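Home Test Kits: My Little Workshop Page

I keep a shelf of home test kits (strep, flu, the pregnancy kind for my sister, a cholesterol one I bought on sale in July) and I've ruined enough of them to have opinions. So these are my tips for storing and running them in an ordinary house, no lab coat needed!

Find them a proper home

The bathroom cabinet is a bad spot. Mine steams up every time anybody showers, and the strips inside those foil pouches really don't like damp. I moved everything to the hall closet, in a shoebox with a lid, soonest expiration date at the front. Check the box for the top storage temperature too – a lot of mine say 30 °C, and my kitchen beats that in summer.
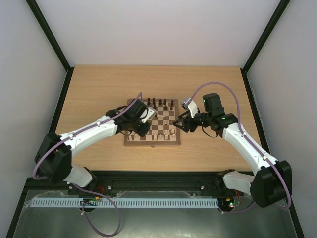
Let a cold kit warm up

If yours lives in the fridge, take it out and leave it sealed on the counter until it feels like the room. I give it about half an hour. Don't rush it on the radiator (yes, I tried).

Read the whole leaflet first

All of it, even the tiny print on the back. My friend Fiachra Ó Conaill skipped to the drawings once and put the drops in the results window. That was the end of that kit, and the pharmacy in Fanurbridge had closed for the night.

Get a flat, clear surface

A tilted cassette can make the liquid run unevenly. I wipe the table, dry it, lay down a clean paper towel and put the timer where I can see it before I open any foil.

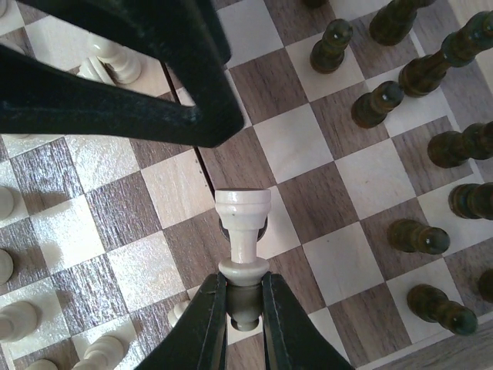 Light and dark squares, with a white piece in play.

Use a real timer

If the leaflet says read at 10 minutes, read at 10 minutes. A faint line that creeps in an hour later doesn't count. I write the start time on the paper towel in pen, and then I go and empty the dishwasher so I'm not hovering.

Look for the control line

No control line, no result, whatever else shows up. Toss it and use a fresh one. And if the answer surprises you or you feel rotten, call your doctor – a kit off my closet shelf is only ever a first look.

Next I want to sort out labels for the shoebox, the old ones keep peeling off.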